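Start | Aktuelle Ausgabe | Archiv | Autorenhinweise | Suche

28. Aug. 2018
Marcela Štěpánek

3.2 Die Tüte als Ordnungsmittel

Wer untersucht, wie Obst in Haushalten verschwindet, landet früher oder später bei der Tüte. In den 573 auswertbaren Tagebüchern der Erhebung in Brakau kommt sie häufiger vor als der Obstkorb, und sie wird mit deutlich weniger Zuneigung beschrieben. Der Korb ist ein Möbel, die Tüte ein Provisorium, das sich mitunter bis in den Februar hält.

Für die Drachenfrucht gilt das in besonderem Maß. Sie wird selten aus Hunger gekauft. Eine Befragte aus Lovari gab an, sie habe die Frucht »wegen der Farbe« mitgenommen und danach 2 Wochen lang um sie herum gefrühstückt. Die grün auslaufenden Schuppen, die den Kauf veranlassen, sind beim Einpacken vor allem im Weg: Sie haken am Tütenrand, und eine dünne Folie gibt eher nach als eine Schuppe. Gerlach empfiehlt deshalb, die Öffnung mit einer Hand weit aufzuhalten und die Frucht mit der anderen von oben hineinzuführen. Das klingt banal, war aber in 81 Tagebüchern Anlass zu einer Randbemerkung, meist zu keiner freundlichen.

Der Tisch, auf dem gepackt wird, ist dabei fast nie ein reiner Packtisch. Stifte, Post und Kleinteile ungeklärter Herkunft bleiben liegen, und das Obst arrangiert sich mit ihnen — eine Form der Koexistenz, für die die Haushaltslehre bislang keinen Begriff hat und wohl auch keinen braucht.

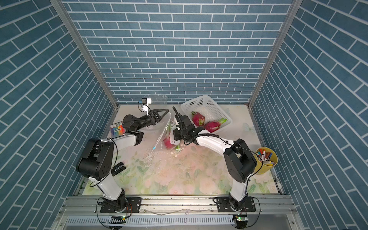

Abb. 4: Drachenfrüchte beim Einpacken. Eine Frucht befindet sich in der durchsichtigen Tüte, zwei liegen im weißen Lochkorb; auf der geblümten Tischfläche außerdem Stifte in Schachtel und gelbem Becher.

3.3 Korb oder Tüte: Angaben der Haushalte

Von den 825 ausgegebenen Tagebüchern kamen einige gar nicht zurück, andere mit Flecken, die immerhin eine Nutzung belegen. Gefragt war, an welchem Ort das Obst nach dem Einkauf zuerst abgelegt wird. Die Antwort »im Korb« wurde gern gegeben und in den Folgetagen ebenso gern widerlegt. Im Ortsteil Zulo führten mehrere Haushalte beides parallel: den Korb für Obst, das Besuch sehen darf, die Tüte für den Rest. Über die Lage der Drachenfrucht in dieser Rangfolge bestand keine Einigkeit. Sie wechselte im Lauf einer Woche mehrfach das Behältnis und wurde in den Einträgen der letzten Tage meist nicht mehr erwähnt.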